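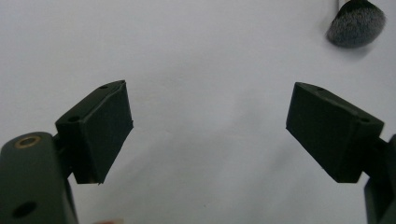

Wenbridge Tabletop Surfaces: Frequently Asked Questions

Care, ordering and returns for our white worktop boards. Last updated March 4, 2021.

What sizes do the boards come in?

There are two sizes, Alholm and Rorelura. The Alholm is the smaller one and fits most desks and kitchen tables. The Rorelura is meant for workbenches and classroom tables. Exact measurements are on each product page. Measure your table before you order, and leave a little room at the front edge if you plan to clamp anything there.

Do I have to fix the board to the table?

No. Most people lay it flat and leave it loose. If your table is slick, use the corner pads that come in the box. Peel the backing, press one pad to each of the 4 corners, and wait overnight before putting weight on it.

Can I put a white board over a wooden one?

Yes, as long as the lower board is flat and fully dry. It doesn't matter if the wood shows along one side. Don't glue the two together — wood moves with the seasons and the top board will bow.

How do I clean it?

Warm water, a soft cloth and a drop of dish soap will do for daily use. Wipe it dry afterward. For ink or crayon, use rubbing alcohol on a cotton pad and rinse. Scouring powder and the rough side of a sponge will dull the finish, and the dull patch picks up dirt faster than the rest.

Why does my new board look gray in the evening?

The finish is a plain white and takes on the color of the light in the room. Under a warm bulb it looks cream, and away from the window it can look light gray. If one area still looks darker in full daylight after cleaning, send us a photo and we will check it against the batch.

Can I put hot things on it?

Use a trivet. A mug of coffee is fine. A pan straight off the stove will leave a ring, and the ring can't be polished out.

Can I cut on it?

We don't recommend it. A craft knife will go through the finish on the first pass. Use a cutting mat.

Is it safe to leave cups and jars standing on it?

Yes. Unglazed pottery can scratch if you drag it, so lift it or put felt under the base.
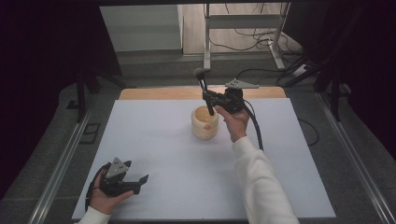
What does shipping cost?

Shipping is $19 per board within the lower 48 states. Orders over $109 ship free. We can't ship the Rorelura to a PO box.

How long will my order take?

Alholm boards leave the warehouse within 4 business days. The Rorelura is cut to order and takes longer; the current wait is shown at checkout. You will get a tracking number by email when the label is printed, and it may not show any movement until the next day.

My board arrived with a chipped corner. What now?

Keep the packaging and email us a picture of the corner and the box. We'll replace the board or refund part of the price, whichever you prefer. Please don't start using it first, as we can't take back a board that has been used.

Where are the boards made?

The panels are pressed and finished at the Levchenko workshop, then trimmed and packed by us. The workshop does not sell to the public, so please send questions to Wenbridge.

Can I return a board I don't like?

Unused Alholm boards can come back within the return period printed on your packing slip. You pay return shipping. Cut-to-order boards can't be returned unless they are damaged or the wrong size.

Do you sell replacement corner pads?

Yes, under Accessories. They fit both sizes. Old pads come off with a hair dryer on low and a plastic scraper.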